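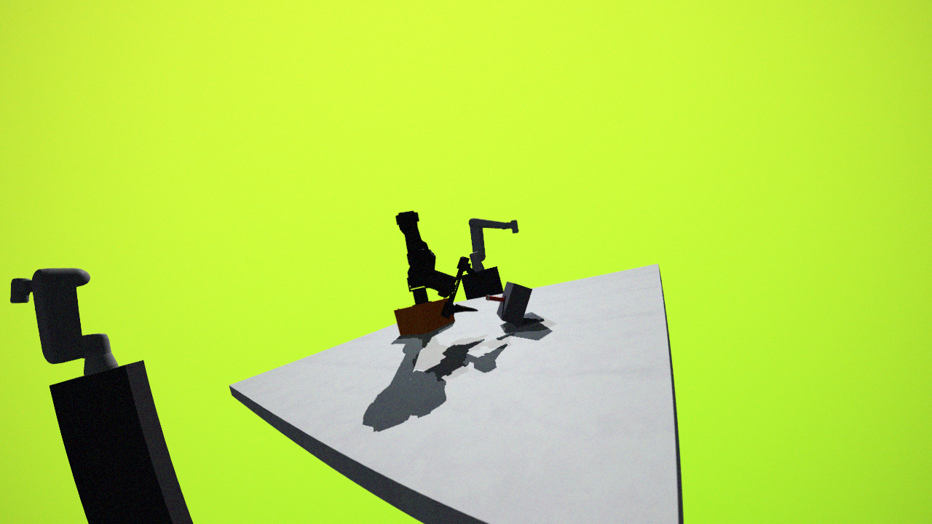
Figure 3. Rendered view with a pale tabletop set against a vivid lime-green background.

3.2 Background color and the judged lightness of pale surfaces

Pale surfaces are a wonderful test case for anyone interested in color. A light gray slab has almost no color of its own, so whatever tint people report has to come from somewhere else: the lighting, the surroundings, or the habits of the eye. Painters have played with this for centuries, and we were delighted to find how much of their studio knowledge can be checked with a plain matching task.

In the Bondier set, every viewer saw a pale patch on a colored surround and adjusted a second patch, shown on neutral gray, until the two looked the same. The surrounds covered 6 hues, each at a low and a high saturation. After removing trials in which the viewer pressed the key before moving the slider, we kept 1506 matches from 87 viewers. The Skurnow set used the same task with printed cards under a daylight lamp, and added a further 1112 matches.

Yellow-green surrounds gave the strongest shift in both sets. Viewers matched the pale patch with a gray that leaned toward pink or violet, just as the old idea of simultaneous contrast would lead us to expect. More exciting to us was the change in lightness. On the saturated green surround the patch was matched with a darker gray than on a muted green of the same measured luminance, and the same thing happened with the printed cards. Strongly colored areas tend to look brighter than their luminance suggests (the Helmholtz-Kohlrausch effect), so a vivid surround may act as if it were a brighter one and push the patch down by contrast.

Surface texture mattered too. A perfectly even patch was easy to read as a hole or a piece of paper floating in front of the surround. When we added faint, cloudy mottling of the kind seen on the tabletop in Figure 3, viewers described the patch as a solid thing with a finish, and their matches moved closer to neutral. The mottling was so weak that several viewers did not mention it until we asked! We take this as a sign that even slight texture helps the eye assign color to a material and separate it from the light falling on it.

Edges also deserve a closer look. The slab in Figure 3 has a dark band along its near left side and a much thinner dark strip on the right. A dark border of this sort keeps the pale area from touching the green directly, and in the Laing version of our task a thin dark outline cut the hue shift while leaving the lightness shift in place. Fabric designers will recognize the trick, as outlining a motif is a well-known way to keep neighboring colors from spoiling each other.

We do not yet know how far the outline result carries over to tilted surfaces. All of our patches faced the viewer squarely, and a slanted plane brings cues about light direction that a flat card cannot offer. The Bikivine follow-up, begun in December, repeats the saturated green condition with slanted patches and three outline widths. Its first matches are reported separately in Section 5, along with the calibration procedure for both displays.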